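This site uses cookies to remember your settings. Accept | Manage cookies

Print this page | E-mail this page

Call for participants: household unpacking and table clearing
Eston Home Studies, Banov office

Eston Home Studies is looking for adults to take part in a study of how people unpack goods at home and put the table back in order afterward. The work is done on behalf of Kincaid, a packaging supplier. Sessions take place in furnished apartments and last 42 minutes. We have 20 places open for the round that starts in January.

Background

Most homes have no separate spot for opening deliveries. The box goes on the dining table, among whatever is already there, and the table has to be usable again by the next meal. We want to record the order in which people take items out, where they set them down, what they do with the inner wrapping, and what gets moved to make room. Boxes are mid-sized and packed in mixed layers. Soft wrapping tends to take up a lot of the space, and flat items may stand on edge against the side.
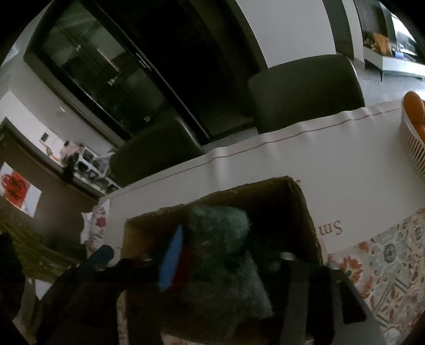

Participants are asked to empty the box in their own way. There is no set order and no target time. Wrapping may be folded, flattened, bagged or left on the table until the end. If an item is hard to reach, you may tilt the box, but please do not cut it open further. No knives or scissors are used in any session.

What a session involves

1. Sign in and read the consent form (one page).
2. Walk through the room and look at the table, chairs and cabinets.
3. Unpack the box and place each item where you think it belongs.
4. Deal with the wrapping and the empty box.
5. Return the table to a state you would accept in your own home.
6. Answer a short set of spoken questions on the choices you made.

Steps 3 to 5 are the main part. The table is not cleared before you start. Expect a cloth, a runner, and the usual things that live on a dining table: flowers, tissues, fruit. They may be moved. Breakable objects should be lifted, not slid, as a cloth will drag and carry other things with it.
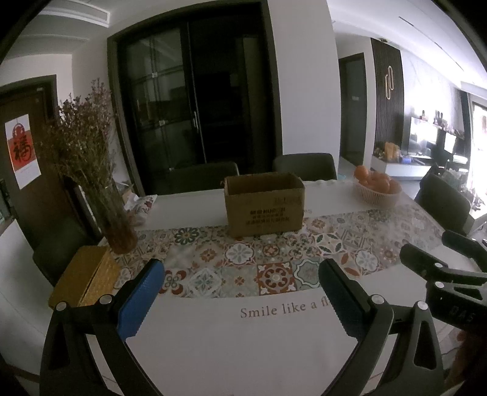
Posted by Yolanda Tillman, Study Coordination
December 2024

Who can apply

You must be 18 or older and able to lift a packed box from floor to table height without pain. You should do at least part of the unpacking or tidying in your own household. Left-handed applicants are encouraged to apply – the last round had too few. Experience in moving, retail stocking or housekeeping is accepted but must be stated on the form.

We cannot accept current employees of Kincaid, or anyone who took part in the Vummont kitchen drawer study. People with a strong allergy to dried flowers or citrus should say so when applying, and we will assign a different room.

Payment and schedule

Each participant attends 4 sessions on separate dates and receives $600 after the last one. Payment is by check or bank transfer. Participants who leave early are paid for the sessions they finished. Travel within Banov is not paid for separately. Street parking is limited and the building has no visitor spaces.

Morning and late afternoon slots are open. Slots are assigned in the order that complete applications arrive. One change of date is allowed per participant, with two days' notice.

Clothing

Wear closed shoes and sleeves that can be pushed up. Remove rings and bracelets that could catch on cloth. Bags and coats are left at the sign-in desk.

How to apply

Ask for form B at the Banov office front desk, or request it by phone. State your name, age, dominant hand, the number of people in your household, and the slots you can attend. Incomplete forms are returned once for correction. Applicants who are not placed in this round stay on the list for the next one unless they ask to be removed.

Print this page | E-mail this page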